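共享工作室的白板终于有人管了，我高兴了一整天

2020年4月17日

先说个小消息，虽然可能只有我们这种天天跟白板打交道的人才会激动：Plerar共享工作室从这个月开始，把二楼的白板和马克笔统一管起来了！以前是谁想起来谁擦，笔写干了也照样放回笔槽里，下一个人拿起来一划，什么都没有，再放回去……我自己就干过，别骂我。

新办法很简单。白板每天收工前擦一遍，笔统一放在板子下面那条槽里，写不出来的直接扔进门口的回收盒。笔是从Kornedar文具店订的，一次订了150支，够用到6月以后了。我昨天下午过去转了一圈，顺手试了试笔，又看了看板面和旁边的白桌子。
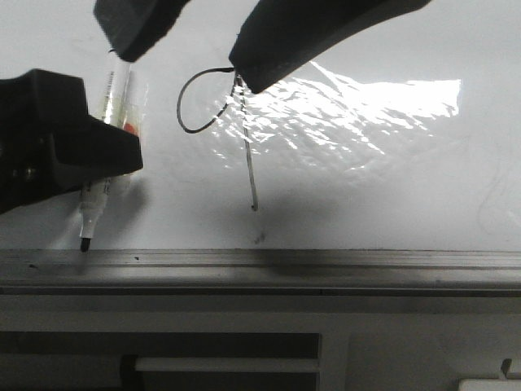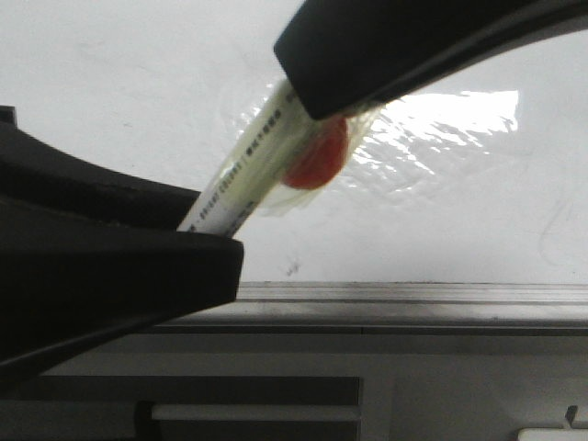
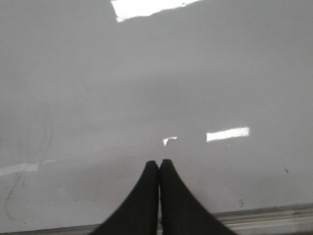
消息贴到工作室的群里不到一会儿就热闹起来了，楼下Caser设计间那边回得最快，大意是早就该这么办，他们上个月开会，换了好几支笔才写完一个标题，最后干脆用便利贴拼了一墙。还问能不能把他们那间也算进来，他们愿意自己出笔钱，只要有人提醒大家擦板子就行。

我看完笑了半天，因为便利贴那面墙我见过，远看还挺像个展览的！不过问题是真问题。白板这种东西，装上去的时候人人喜欢，用了一阵就变成一块灰蒙蒙的墙。字擦掉了，印子还在，一道弯的一道斜的，叠在一起，开会的时候总有人盯着旧印子问“这条线是什么意思”。

所以这次的办法里，我最喜欢的其实是擦板子那一条。以前只用板擦，越擦越花，现在每周会用湿布加清洁液彻底擦一遍，再用干布收尾。清洁液也换了，之前那种味道太冲，开窗都散不掉，现在这种淡很多，我鼻子比较敏感，站在旁边也没事。有一点要注意，湿布擦完别马上写，等板面干透，不然笔头一沾水就发虚，写出来的字断断续续的，这支笔多半也就废了一半。

笔的事也多说两句。共享工作室里的笔，消失的速度大家都懂（我包里现在就有一支，今天一定还）。管理处翻了一下去年的领用记录，全年领了197支，写干了被送回来的只有33支，剩下的去哪儿了，只能说散落在各位的抽屉和外套口袋里。新规定没有罚款，也不用签字，就一句话：在哪块板子拿的，用完放回哪块板子下面的槽里。盖子要盖到听见“咔”的一声，笔横着放，别竖着插在杯子里，笔头朝上放久了，颜色会越写越淡。

颜色方面，这一批黑色最多，红的和蓝的少一些，绿色没有订。绿色党先别急，可以在群里登记，满10个人下次就加订。我本人是投红色一票的，画箭头特别提神，就是擦起来比黑的费劲，写久了不擦会留一层粉粉的底。要是已经留了印子，有个土办法：拿黑笔在印子上重新描一遍，趁没干马上擦，多半能一起带下来。我在自己家的小白板上试过很多次，挺好用的，只是别在会议开始前两分钟试，手忙脚乱容易蹭到袖子上。

白桌子也顺便归进来了。规矩跟白板差不多，离开前把自己的东西收走，桌面擦一下。光面的桌子看着不脏，侧过头对着灯一看，手印全出来了。另外麻烦各位别再往桌子上直接写字！我知道它又白又滑，看上去就很想写，可它毕竟不是白板，上次有人在上面算了一长串报价，擦了一个中午，最后还剩一个“共计”。

隔壁的Olatunji印刷间听说以后，也打算学着做，他们那边的白板更大，排期全写在上面，最怕的倒是被人擦掉。现在商量的办法是，需要保留的内容画个框，框的右上角写上保留到哪一天，过了日子就可以擦。这个做法我们二楼也会一起用，今天早上我已经看到有人画了，框画得歪歪扭扭的，但是日期写得很清楚，很好很好。

还有几件小事一起写在这里，省得大家来回问。回收盒在二楼进门左手边，灰色的，只收笔，别往里扔电池和咖啡杯。板擦每块板子配一个，脏了拿到水池边拍一拍，实在不行就换新的，新的在储物柜第二层。清洁液用完请把喷头拧到关的位置，前天漏了小半瓶，柜子里到现在还是一股柠檬味。想报名每周擦板子的，在储物柜门上的表格里写个名字就可以，一次用不了多少时间，擦完管理处请喝汽水。

我报了下周的，口味已经想好了，要橘子的。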